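Ticket 1651 - Laundry baskets, handle pinching
Opened by: Yayra Alhassan
Assigned to: Obed Atinga, Ostside housekeeping stores

Hello Obed, and thank you for getting the new baskets up to us so fast! Everyone on the second floor likes them, but a couple of us find that the handle cutout digs into our fingers when the basket is full of towels. I tried wrapping it with a washcloth and that slid right off - any ideas would be very welcome.

Hi Yayra, sorry about your poor fingers. Please go easy on the loads for now, and carry wet towels in two trips. I've asked Senyo Kyei to look for some soft grips that would fit under the rim. 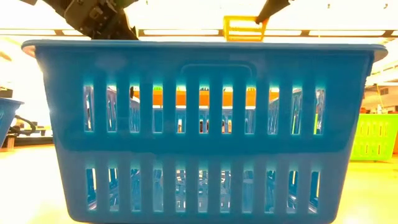

Can the blue baskets be stacked while they still have laundry in them?

Please stack them only when empty, as a full one presses down on the clothes below and the pair gets awkward to lift.

Update from Senyo: grips ordered from Sostano, 5 pairs to start with. Leaving this open until Yayra has tried them.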